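Wonness tabletop swing bin, cream — a review after five months

I wanted a small bin for the table for a long time, and in the end I bought the Wonness in cream with the pale yellow lid.
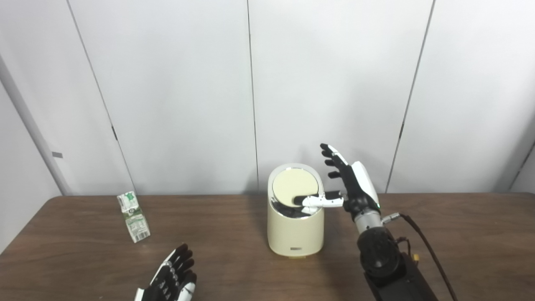 My name is Josué Furtado and I live in a flat where the kitchen and the dining place are one room. The big bin is under the sink, behind a door that does not open completely when a chair is pulled out. So for years every tea bag, every orange peel and every empty drink carton first stayed on the table, then moved to the counter, and only in the evening went to the place where it should go. I am telling this because a bin of this size makes sense only for certain people, and I think I am one of them.

What you get

The bin comes in a plain carton box, with the lid packed separately in paper. There is a metallic ring which sits around the top, and the lid turns inside it. You push one side, the lid tilts, you drop the thing in, and the lid comes back. There is nothing to charge and no pedal. The instructions are one folded sheet with four drawings and almost no words, which I liked.

Putting it together took me perhaps two minutes, and one of them was because I had the ring upside down. It fits this way too, but then the lid rubs on one side and stays open. If yours does this from the first day, turn the ring before you write to the shop.

I paid 29 euros. For a small bin this is not cheap. Cullgate sells one of similar shape for less, and I will come to that one further down.

The lid

The lid is the whole reason to buy this model or not to buy it, so I will write the most about it.

It moves very easily. One finger is enough, even a wet one, and you can push it with the back of your hand when you are peeling something and your fingers are dirty. It is well balanced and comes back to flat after swinging two or three times. With the Cullgate bin I had before, the lid was so stiff that the whole bin walked across the table when I pushed it. The Wonness stays where it is if there is already something inside. When it is quite empty it can slide a little, and I solved this with a piece of rubber mat under it, cut from an old drawer liner.

The weak side is that a swing lid always needs free space below it. If the bin is more than three quarters full, the lid touches the rubbish and stays half open. Then it looks untidy, and in June I had fruit flies, for which I blame myself more than the bin. I now empty it every evening whether it is full or not, and the flies did not return.

The other weak side is bigger things. A small drink carton goes through if you press it flat first. If you only crush it a little by hand, it catches at the opening and you must push it with two fingers, and then the lid closes on your fingers. It does not hurt, but it is not pleasant, because the underside of the lid is of course the dirtiest part. My daughter refuses to do it. She leaves her juice cartons standing beside the bin, and I find them there at breakfast.

Cleaning

The body is smooth inside and gets slightly narrower, so a sponge reaches everything. I wash it with warm water and normal dish soap. The cream colour shows coffee stains more than I expected. Fresh ones come off at once. The ones I left over a weekend needed baking soda and some patience, and one of them near the bottom is still there as a very light shadow.

The ring must be taken off from time to time and dried. Water collects under it, and after some weeks I noticed a smell which I was looking for everywhere else, first in the sink and after that in the fridge. Now I lift the ring when I wash the bin and let both parts dry on a towel.

The lid comes out if you press its two sides gently. I was afraid to break the small pins, but I have done it many times and they are still good.

Bags

Wonness sells its own bags and I bought one packet of 40. They fit well, but they are thin, and tea bags make them leak at the corner. After that I tried the small compost bags from Vieira, the ones sold on a roll in most supermarkets here. They are a bit too wide, so I fold the edge over and put the ring on top to hold it. This works better than the original bags, and the edge is hidden if you fold it carefully.

For dry rubbish I use no bag at all. I simply turn the bin over above the big one.

Compared with the Cullgate and the Flatum

I had the Cullgate for about a year. It is lower and wider, and takes more, but its lid is stiff as I said and the hinge became loose on one side. For somebody who keeps it on the floor of a bathroom, where it can stand against the wall, I think it is fine.

The Flatum belongs to my sister. It has no swing lid, only a cover that you lift off with a knob. It looks very nice on the table and it closes well, but you need a free hand, and she has told me that the cover usually lies next to it. She uses it mostly for pencil shavings and thread.

Before buying I read the reviews on the shop's page. There were 1,742 of them, and of course I did not read them all, but many people complained that the bin is small. I find this a strange complaint. The dimensions are written on the page, and a larger one would take the place of a plate.

What I would change

I would like something rubber under the base, so that I do not need my piece of mat. I would make the opening a little wider. And I would sell the lid as a spare part. I wrote to ask about this and got a polite answer that only the complete bin is available, although they give a guarantee for two years.

I would also like the label on the front to come off more easily. It is small and low down, so it does not disturb me much, but when I tried to lift one corner with my nail it left glue, and I pressed it back.

Who should buy it

If you drink a lot of tea, or do handwork or homework with children at the table, or if your main bin is in an uncomfortable place like mine, I can recommend it. If you cook for a big family and want it for vegetable peel, it will be full before the potatoes are finished. For that I still use a bowl.

It stays on my table the whole day and I move it only for guests — and the last time I forgot even that, and one of them asked me where I bought it.

My mark is four out of five. I take away one for the bags and the sliding.

Small addition: a reader asked by e-mail if the lid can be washed in the machine. The sheet says nothing about this. I washed mine twice on the short programme, on the upper shelf, without the ring, and it kept its shape and colour. For the ring I would not try it. The same reader wanted to know if the lid makes noise at night. It makes a soft knock when it swings back, and I don't hear it from the bedroom with the door open.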